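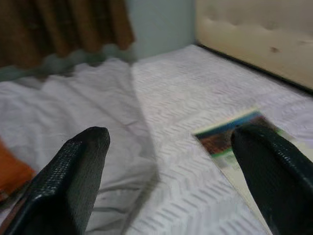

Ticket 1208
Subject: Mattress cover creeps down from the headboard, ridges won't lie straight
Product: Brornevum quilted mattress cover, white, full size
Opened: 2025-04-20
Status: Solved
Category: Bedding > Covers and pads > Fit

Customer wrote:

Hi Fliditeck support! First of all, I love this cover. I bought it for the spare bedroom and I have been sneaking in there for naps, so please read the rest of this as coming from a fan.

The trouble is that it moves. I put it on in the morning with the top edge snug at the headboard end, and by the next day it has slid toward the foot and there's a bare strip of mattress up top. The little wavy ridges also run at a slant by then, so the whole bed looks like it was made in a hurry. I have relatives coming to stay and I like to leave a picture card out on the bed for them, and a card on a crooked cover looks sort of sad.

What I have done so far:
Took it off and put it back on, twice.
Turned it so the other short end was at the top. Same thing, a bit slower.
Washed it once on warm, dried on medium, put it back on. Slightly better for one night.
Pulled the skirt down hard on the headboard side and tucked it under. Held until I sat on the edge of the bed to put my shoes on.

The mattress is a Furukawa, the thick kind with a pillow top. The sheet on top is plain white cotton and gives me no trouble at all. I have the receipt if you want it.

Fliditeck support wrote:

Thank you for such a cheerful ticket, and for listing what you tried! That saves us both a lot of back and forth.

A slow slide toward the foot usually comes down to one of these: the skirt is too shallow for the mattress, the elastic has twisted inside its channel, or the cover is sitting on something slippery. Could you check a few things for us?

1. Measure the mattress from the bottom seam up to the highest part of the pillow top, with nobody on the bed. Push a ruler in beside it, don't guess from the label.
2. Take the cover off, turn it inside out and run the elastic through your fingers all the way around. You're feeling for a spot where it goes from flat to ropey.
3. Tell us what is directly under the cover. Bare mattress, a pad, a topper, a plastic protector, anything.
4. Read us the lot number from the small tag in the side seam near one corner. It will be three or four digits.

Please hold off on washing it again for now. If it needs replacing we'd like to know what state it was in.

Customer wrote:

Okay, this was more fun than I expected. Answers:

1. The mattress is 15 inches, measured at the middle of the long side. It's 14 and a half at the corner, where it has squashed a little.
2. Found it! There is a ropey stretch along the head end, about as long as my forearm. The rest feels flat and springy.
3. There's a Revum waterproof protector under it, the kind with a smooth, shiny top. I forgot it was even there. It came with the mattress and I never took it off.
4. Lot 991.

Should I be worried about the elastic? It isn't broken, it just feels like a cord in that one part.

Fliditeck support wrote:

Nothing to worry about, and good eye on the elastic. Lot 991 has the deep skirt, good for mattresses up to 16 inches, so the depth is fine and you have the right size.

That leaves the twisted elastic and the shiny protector, and we think they're working together. The twist makes the head end pull unevenly, and the smooth layer underneath lets the cover travel every time someone sits down. Please try the steps below in order and see how far you need to go.

Step A - untwist the elastic.
Lay the cover inside out on the floor. Start at the flat part just to one side of the ropey stretch. Pinch the channel with both hands a few inches apart and stretch it firmly, then let go. Move along by a hand's width and do it again. Somewhere along there you should feel the elastic roll over. If it doesn't, stretch that section as far as it comfortably goes and rub the channel between your thumbs while it is stretched.

Step B - put the cover on from corner to opposite corner.
Head end left first, then foot end right, then the other two. Most of us go around the bed in a circle, and with a quilted cover that drags the whole surface to one side. Check the ridges after the second corner. If they're already slanting, stop and start over.

Step C - smooth it from the middle out.
Use your forearm, flat, and push toward the edges. Don't tug the skirt to get wrinkles out of the top. The skirt will happily take up the slack and give it back to you overnight.

Step D - deal with the protector.
If it still slides, flip the Revum protector over, but only if the maker's tag says it can be used either way up. If it can't, lay a thin cotton flannel sheet between the protector and our cover. An old one is perfect.

Customer wrote:

Update after one night.

Step A took a while. I got the twist out on the third pass and you really can feel it roll over, what a satisfying little flop! The head end now looks like the foot end.

Step B is a revelation. I have been making beds in a circle my entire life. Going corner to opposite corner, the ridges came out in tidy rows on the first go.

Step C, done, forearm and all.

I left Step D alone to see what would happen. I sat on the edge in the usual spot, lay down, rolled around, got up and did it again in the evening. This morning the top edge had slipped by maybe the width of two fingers. Before, it was more like a whole hand. So it's better but it isn't fixed.

The Revum tag says this side up only, so no flipping. I'm going to look for flannel.

Fliditeck support wrote:

Great news on the elastic! A two-finger slip after that much rolling around sounds like the protector to us. Flannel should take care of most of it.

A couple of tips while you're at it. The flannel doesn't have to be fitted, and it doesn't have to reach the floor. It only needs to cover the top of the mattress and fold over the sides by a few inches. Put it fuzzy side up if it has a fuzzy side. Pull out any fold before the cover goes on, as the quilting will show it as a line.

Customer wrote:

Three nights with the flannel and it has not moved. I'm so pleased. I found an old flat sheet in the hall closet, cut off the worn end and laid the rest over the protector. My nephew tested the bed by jumping on it (I did not ask him to) and the top edge is still right where I put it.

The bed feels nicer, too. There was a faint crinkle from the protector when I turned over, and I can't hear it now.

Two leftover questions, if you don't mind:

Can I wash the cover with the flannel sheet, or will it pick up fuzz?
Will the elastic twist again in the dryer? I think that may be how it happened.

Fliditeck support wrote:

We are so happy to hear it! Your nephew has done a tougher test than we would have asked for.

Wash them separately for the first few loads. Old flannel sheds, and lint likes to settle in the low spots between the ridges. If some gets in there, a dry washcloth rubbed along the rows picks it up better than a sticky roller does.

The dryer could well be the cause. Button up or clip anything else in the load so it can't wrap around the skirt, use low heat, and stop it halfway to shake the cover out. Run your fingers along the elastic before it goes back on the bed. If you catch a twist early it's a ten-second job.

We've added your notes on the shiny protector to help page 238, which covers sliding, and we plan to add the corner order there as well. Setting this one to solved. It stays open for replies until the end of October, so just answer here if the cover starts to wander again.

Customer wrote:

Thank you! The bed is made, the ridges are straight and the card is out. I'm ordering a second cover for my own room, and this time I'm checking the elastic before I even get it up the stairs.

Internal note:

Cause: elastic twisted at head end, plus low-grip layer under the cover. No fault found in lot 991. No replacement sent. Goodwill credit of 1000 points added to the account for the detailed testing. Suggest adding "What is under the cover?" to the first reply for all sliding tickets.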